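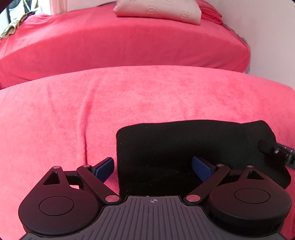

Kaufmann wrote in the margin that dark knits should be folded face inward or not at all, and that anyone who puts them down on something fluffy has already lost. We kept the remark in. It is blunt but it is more or less what the households told us too.

Search this journal Enter keyword Go

4.2 Dark knits and the surface underneath

Lint first, then folds. Of the 397 items in the Mendavthorpe wash diaries, the black and navy knits drew the most comments by a long way. Not shrinkage, not fading. Bits. Pale specks that come up as soon as the thing is laid flat under a decent light, and which people said they hadn't noticed on the line. White shirts hardly mentioned. Towels mentioned only as the culprit.

Where do the specks come from? Three answers in the diaries, none of them tested properly. Washed in with towels (most common). Tissue left in a pocket. And the one we were slow to pick up on: the surface used for folding. Few households fold on a bare table. A towel or blanket goes down first, to keep things clean or just because it was already on the bed, and pile fabrics shed. Murel makes the same point about ironing on a folded towel, where the pressing seems to make it worse, though that work was on cotton and we wouldn't lean on it too hard for knits.

We asked about folding separately, in June, by which time some diaries had lapsed. Answers were short. Bundles for small items, a proper fold for jumpers, nothing at all for socks. The loose bundle has one good point, it hides most of the surface, so whatever settles on it afterwards lands on the outer layer and can be brushed off. It has an obvious bad one as well, in that the specks already there get folded inside and stay there till the item is worn. Several diarists brushed before folding and again after. One wrote "twice, and still fluff", which was underlined. 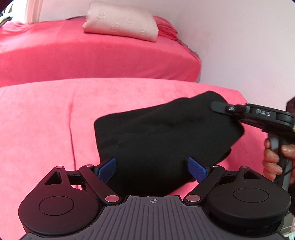
Briker and Dimaculangan | Laundry and Household Textiles Group, Mendavthorpe | 19 July 2022

Figure 3. Black fabric item with faint lighter specks of lint, lying on pink. Matte surface, specks small.

We use cookies to remember your settings. Accept all Manage choices

As Figure 3 shows, the specks are faint and easy to miss. This matters for the scoring. The diary form had a tick box for "lint visible" and no guidance on light or distance, so one household's clean jumper is another's disgrace. We'd do it differently now. A fixed lamp, a fixed distance, same person looking. As it stands the 1,060 lint entries are best read as a record of what bothered people, and we make no claim for them as a measure of fibre on cloth.

Colour of the surface underneath came up less than expected. On a red or pink cover the outline of a black item is easy to pick out, which helps when checking that the edges line up. Dark on dark is hopeless and two diarists said so. But a bright cover that sheds will leave bright fluff, so there is a trade off and no tidy answer to it. A flat cotton sheet in a pale colour was the choice of nearly 90 diarists once they were asked directly. Whether they really use one on a weekday evening with a full basket is anther matter.

Practical points, such as they are. Dark knits turned inside out before washing. Towels in a separate load. Brush flat, with the knit, before the first fold. If a fleece or towelling cover is all there is, shake it outdoors first. Roller tape works but pulls at loose knits, and the diaries have a fair few complaints about pilling after, which we come back to in 4.3 along with the tumble dryer filters.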